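# Kula bench cell: kit and costs

Boris Kadrić and I put this page together for people asking what a two-arm bench costs to plan and fit out. Prices change, so we have left them to the Seneo order sheet. The notes cover what we bought, what we would buy again and what is still on the list for September. 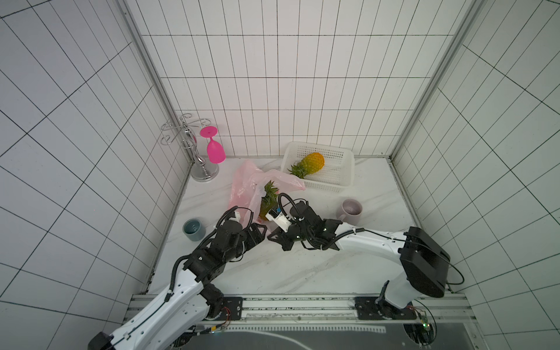 *Two arms working at a pink plastic bag, one pineapple at its opening and another in the white basket.*

**Arms and mounting.** Order the arms as a pair, with both base plates and the front rail on the same quote. We bought the rail separately and paid for delivery twice. Allow 20 working days from Kelmendi, longer in summer.

**Enclosure.** The tiled walls and marble-pattern top came out of the fit-out budget, not the robot budget. Put them on their own line. Vasilis Babić priced a plain board version at 65 per cent of the cost, and for a second cell we would take it.

**Cables and hose.** This line was too small in our first plan. Each arm has corrugated hose and tied cable along it, and these count as consumables. Budget for 2 full replacement sets a year, plus ties.

**Props.** Fruit, bags, baskets, mugs, cups and a stemware rack. We set aside 130 pounds a month and usually spend less. Plastic bags go quickest. Buy baskets from one supplier so the sizes match.

**Spare grippers.** One spare pair on the shelf from the first day. Fingers can be ordered singly, but the lead time is the same as for a whole gripper.

**Still to decide.** Whether the Hotness job gets its own bench or shares this one. Boris has the power and floor space figures, and the order has to go in before the Kelmendi price list changes.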